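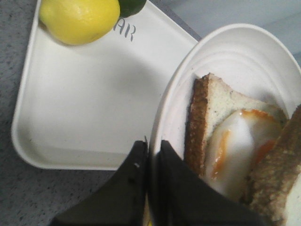 Food scraps collection starts at Vosari in December, and every flat will get a kitchen caddy before then. The scraps will go into the new green-lidded bins downstairs instead of into general rubbish. Anything that was once food is accepted, including meat, bones, bread, rice, dairy, tea leaves, coffee grounds and plate scrapings. Whole fruit is fine too, so when a yellow lemon like the one on the white tray has been forgotten until it goes mouldy, it can go straight in without being cut up, along with any leaf that came with it. The old advice about keeping citrus and onion out applies to worm farms and doesn't apply to this service.

The contractor is Brirnivus, which already empties our recycling. The material will be taken to a commercial composting site, where the heat is high enough to deal with things a backyard heap can't manage. That is why cooked food and bones are allowed. Plastic is the main problem at the composting end. Bread bags, fruit stickers, cling wrap, rubber bands from bunches of asparagus and the little plastic tags on loaves all have to come off first. If a load has too much plastic in it, Brirnivus can refuse it and the whole bin goes to landfill at our cost.

Caddies will be left outside your door with a roll of Galard liners inside the lid. If you're away, ask a neighbour to take yours in, as the hallways need to stay clear. The caddy is small enough for the bench or the cupboard under the sink, and the handle locks the lid when it is upright. It belongs to the flat, so please leave it behind if you move out.

The new bins will be in the bin room on the Bednarek Street side, against the wall where the old paper cage used to be. There will be 4 to begin with, shared between both stairwells. Please don't wheel them outside yourself. Brirnivus has a key and will bring them out for emptying and put them back. If one is full, use the next along and let the office know, as we can ask for another after the first month if we need it.

Liners are supplied free. Each flat can collect 2 rolls at a time from the shelf in the laundry. Supermarket bags marked "degradable" are not suitable, even the green ones, and neither are ordinary bin liners. If you run out, wrap the scraps in a sheet of newspaper or use a plain paper bag. You can also tip everything in loose and rinse the caddy afterwards.
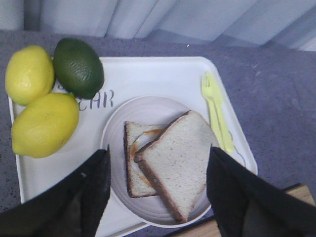 How often will the new bins be emptied?

Twice a week, early in the morning, all year round. The general rubbish bins will stay on their present schedule until February, when we'll look at whether they can go down to one pick-up.

Smell was the thing most people raised at the residents' meeting. Emptying the caddy every couple of days makes the biggest difference, even if it's only half full. Prawn shells and chicken bones can be kept in a container in the freezer and taken down on the morning of collection. A sheet of newspaper in the bottom of the caddy soaks up liquid. Drain anything wet in the sink before you scrape it in, and let soup bones cool first, as hot food will soften a liner until it splits. If fruit flies get in, wash the caddy with hot water and a little vinegar and leave it to dry with the lid open.

Garden waste from balconies can go in the same bins. Dead flowers, prunings and spent herbs are all right if they're cut short enough for the lid to close. Potting mix, pots and stakes are not accepted. Neither are nappies, cat litter, vacuum dust or cooking oil by the bottle. A bit of oil on paper towel is fine.

The worm farm behind the bike shed will carry on as it is. Grażyna Ostrowski looks after it and would still like vegetable scraps and crushed eggshells, in small amounts, but no citrus, onion, meat or anything cooked. Leave them in the tub with the yellow label and she'll feed them in when the worms are ready for more. She also has worm liquid to give away for pot plants. Bring your own bottle and mix it with water until it's the colour of weak tea.

A printed list of what goes in each bin will be on the bin room door, and there'll be a smaller copy with your caddy that you can stick on the fridge. Missing caddies and broken lids should be reported to the office.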